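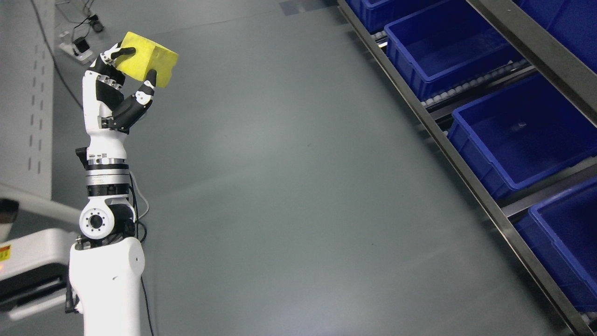 A yellow sponge block in the grip of a robotic hand, with blue bins on the rack to the right.

Fan Weekend Returns to Jesdale With a Longer Autograph Program

Jan 24, 2025

The Jesdale Fan Weekend will extend its autograph program to both days this year, following a review of attendance completed in December. Program director Juniper Van Dusen confirmed that 2,037 passes were issued for the previous edition, a figure that strained a theatre built to seat 1,000.

"Our guests were generous with their time, but the lineup outside the Lindgren Theatre was longer than we would have liked," Van Dusen said. "Each signing block will now run for 90 minutes, and pass holders will be given an entry time when they register."

The weekend will open with a reunion of the cast of Ellolari, the fantasy serial whose final season remains a favourite subject of argument among its viewers. Latrice Kowalczyk, who played the ferry captain through all six seasons, will moderate the panel.

Kowalczyk said she had not attended a convention until well after the series ended. "I assumed people would ask about the finale, and they do," she said. "More often they want to tell me who they watched it with. A father and daughter came dressed as the two lighthouse keepers, and I kept their drawing."

She declined to comment on reports of a revival, noting only that she "would read a script if one arrived."

The costume parade is limited to 40 entries — registration is through the Lamix ticketing page — and will be held in the centre's lower hall. Van Dusen said judging criteria are unchanged, although children's entries will now be assessed separately.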